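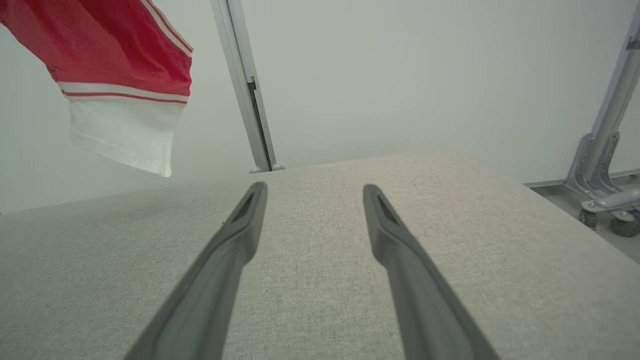

Leif Norðdahl

Masking the gripper out of wrist camera images

If you run any kind of segmentation or grasp detection on a wrist camera, the fingers are in every image you feed it. Left alone, they get picked up as objects. Our planner at Storen once spent most of a morning proposing grasps on its own left finger. A mask fixes this, and you can build one in under an hour with Python, NumPy and OpenCV.

The steps below assume a fixed wrist camera and a parallel gripper whose opening you can read from the driver. I use Dritano, our in-house control package, but only for reading the gripper position. Swap in whatever you have.

1. Choose a background

Point the camera at something pale and evenly lit. Beige upholstery with a plain wall behind it does well with dark grey fingers, as the difference in brightness is large and a fine weave disappears after a small blur. Anything coloured near the edges, such as the red and white garment at top left, can stay where it is. We only keep regions that touch the bottom of the image, so it will drop out in step 3.

Dark things further off need more care. Caster wheels can be as dark as the fingers. They are only a problem if they join up with a finger in the thresholded image.

2. Record the openings

Step the gripper from fully open to fully closed in 26 positions. At each one, wait for the driver to report that it has stopped, then save one image and the reported opening:

for i, w in enumerate(np.linspace(w_max, w_min, 26)):
 gripper.move(w)
 gripper.wait()
 cv2.imwrite(f"open_{i:02d}.png", cam.read())
 widths.append(gripper.width())

Save the reported width, not the one you asked for. Ours differ slightly near the closed end.

3. Threshold and clean up

Convert to grey, blur with a 5 by 5 kernel and keep everything darker than 163. That value suits our lamps and our exposure setting, so check yours on a histogram first. Lighter highlights along the upper edges of the fingers may leave gaps, and a morphological close will fill most of them.

Run connectedComponents on the result and throw away any region that does not reach the bottom row. Then fill the holes. The recessed slots near the fingertips are dark and usually come through with the rest, but fill anyway. A speck left inside a finger is enough to start a false detection.

Grow the final mask by a few pixels to cover the soft edges.

4. Look up the mask at run time

Stack the masks in one array and pick the nearest by width:

k = np.argmin(np.abs(widths - gripper.width()))
valid = masks[k] == 0

Apply "valid" to the depth image as well, after aligning it to colour. The lookup adds nothing you would notice at 60 frames a second.

Don't interpolate between masks. Iona Geddes tried it and got ghost edges at the tips — nearest is good enough if you have grown the mask.

5. Check it

Overlay the mask in green on live video and open and close the gripper slowly. If a thin dark rim shows outside the green, grow the mask by another pixel or two. If the rim appears on one side only, the camera has probably shifted on its bracket and you need to record again.

Changes

20 January 2021: fixed the width array in step 4, which has to be a NumPy array and not a list. Thanks to Donnie Cairns for spotting it.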